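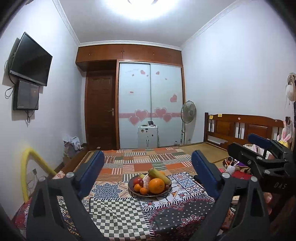 15th August

Up at 7, before the heat. Porridge, then straight into the bedroom, which is where I have been living since the ceiling in the front room came down in July. It has stopped feeling strange to eat in there. The table fits, I can get around it if I turn sideways, and the telly is on the wall where I can see it from the bed or the chair.

Took everything off the table and put the patchwork cloth through the wash on cool. I was nervous about it. The dark maroon piece has never run before but I always expect it to, and the grey and white checks would show it first. No harm done. It dried on the line in less than two hours and I put it back on without ironing. The blue and white medallion squares go in the middle and the orange and red stripes to the back, or it looks wrong to me all day.

One seam is going, between two of the stripes. I found the tin of thread but only had black and a green that was too bright. Wrote beige thread on the list. It will hold for another wash if I am careful.

Walked down to Algate for fruit. The tangerines were good, small and loose in the skin. Bought those, apples, plums, a big orange and a banana that was still a bit green. They had peaches as well but hard as anything, and the last ones I bought went from hard to brown without stopping in between. It came to less than I thought. I also got milk and a loaf and forgot the thread, of course, having written it down.

Set the bowl in the middle of the table. I like the dark bowl better than the glass one for fruit. The glass one is packed away with the front room things anyway, in one of the boxes I did not label. I began peeling a tangerine, the phone rang, and I put it back in the bowl half done. It was Celirus about the plaster. They have the board in now and can come on the 9 o'clock run one morning next week, but they could not tell me which morning. I said any would do. They want the hallway clear, so that is a job for tomorrow, or the day after.

The quote has gone up as well. It was 719 dollars for the ceiling and now there is another 134 for taking the old stuff away. I asked if I could take it to the tip myself and she said yes, but then I would need a trailer, and by the time I hire one from Vulbridge I am no better off. Told her to leave it in. I wrote both amounts on the back of the calendar so I don't have to look for the bit of paper again.

Spent the afternoon on the corner. The white plastic bags have been piling up on the floor there for weeks and I keep saying I will deal with them. Went through a few before I lost interest. Mostly winter things, plus a set of curtains I was sure I had given away. Washed the curtains while the weather was good. They are too short for this window — I held them up to check — but they might do for the laundry. The rest of the pile can stay where it is for now. It is out of the way at least, and I know what it is, more or less.

Meant to do the cables too. They hang down in loops beside the television and catch the dust, and every time I wipe that wall I have to lift them with one hand. I would like some of those clips that stick on, but I don't trust the glue on this paint. The last hook I put up brought a patch off with it the size of my palm. Wiped around them and left it.

Tea was eggs on toast at the table with the fruit pushed back a bit. Ate a plum afterwards, very sweet, and kept the stone to see if it will grow, though I never remember to water them. Watched the end of a program about the ferries at Lagman. I went there once as a child and remember only the wind and being sick on the way home. They showed the old ticket office, painted a different colour now.

Cooler this evening. Window open, curtains from the bag folded over the back of the chair to finish airing. My shoulder is sore from reaching up to the line. Have put the list by my keys this time, with thread at the top, then eggs, then light bulbs for the hall. Need to ring Celirus back if they haven't given me a day by tomorrow afternoon.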